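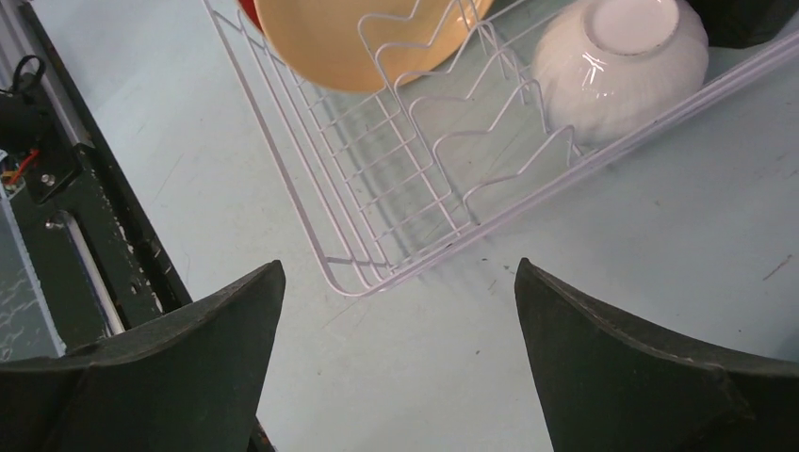

4. What We Bought, and What We Should Have Budgeted For

5 min read

Figure 3. Wrist camera view of the dish rack task: open gripper, white wire rack, a plate standing in one of the slots and a bowl turned upside down beside it.

I'll be upfront that this is the section I wanted to read before we started, and couldn't find anywhere. Papers on putting dishes away tend to give you the arm, the camera and the training setup in two lines, and then you go off and write a purchase request with big holes in it (we certainly did!). So I'm going to go through our spending the way I'd explain it to a friend with a new lab and a small grant.

4.1 The arm came first, and that was a mistake

We had a quote from Fekard before we had a written task. It was a good quote, and the end of the budget year was coming, so we took it. Only afterward did Elvia Lozano sit down with the dishes we wanted to use and ask how far the gripper had to open for each of them. That should have been day one. Plates standing in a rack are easy enough to plan for, you mostly care about the rim and the gap to the next slot. Bowls are another story. The one in Figure 3 has its foot ring facing up, and for a bowl sitting like that you can go for the ring or for the rim, and those two choices ask for very different hands.

We ended up pricing 2 grippers, one from Rüegg and one from Bustemar. I liked the Rüegg more on paper. The Bustemar won because replacement fingers were sold separately and we could order them without sending the whole hand back. If you remember one thing from me, please ask about finger replacement before you ask about payload! Look closely at the fingers in Figure 3 and you'll find light scuffs along the top edges. Fingers are a supply, like printer paper, and they belong on the yearly line of the budget. We had them under one-time equipment, so the second order had to go through a whole new approval.

4.2 The camera on the wrist

A wrist camera is cheap next to an arm, so it's tempting to throw it in at the end. Ours cost little to buy and a lot to live with. What we hadn't priced was the mount, the longer cable, the spare cable, and the hours spent routing that cable so it didn't snag when the wrist turned. I'd now put down 4 cables for every camera and not feel silly about it.

The view itself shaped what we bought next. Both fingertips show up in the picture along with whatever is ahead of them, and that's lovely for lining up with a slot. It's less lovely when the thing you're after runs out of the top of the picture, as the plate does in Figure 3. We went back and forth on a wider lens and finally put the money into a second, fixed camera. I still think that was right, though Elvia would have taken the lens.

4.3 Racks, dishes and other small stuff

This part of the budget looks like a joke next to the rest, and it's where we lost the most time. Thin white wire is hard on a depth sensor, and the shadow of the wires on the tabletop gives you a second, blurry grid to worry about. We wanted those problems in the study, so we kept the wire rack. Just buy spares of the exact same rack on the same day. When we went back for another, the store had changed the divider shape, and every slot position we had saved was useless.

Same with dishes. We bought 104 pieces in all, counting plates, bowls and cups, and I'd happily defend every one of them to a reviewer. Mix the finishes. Glossy glaze throws bright highlights, and a set of only matte dishes will make your numbers look nicer than they should.

4.4 Space and people

The Wulodholm room came with our department's blessing and one power circuit. Electrical work isn't equipment under our rules, so it came out of travel money, and that's why only one of us made it to the May workshop. Check your own rules early.

We also planned on 2 months of setup, with a part-time engineer paid for just that stretch. The setup ran longer and the contract didn't. If I were filling in the form again, I'd buy the smaller of the two arm models Fekard offered us and spend the difference on keeping that engineer through the first round of trials. Section 5 describes those trials, using the hardware exactly as listed here.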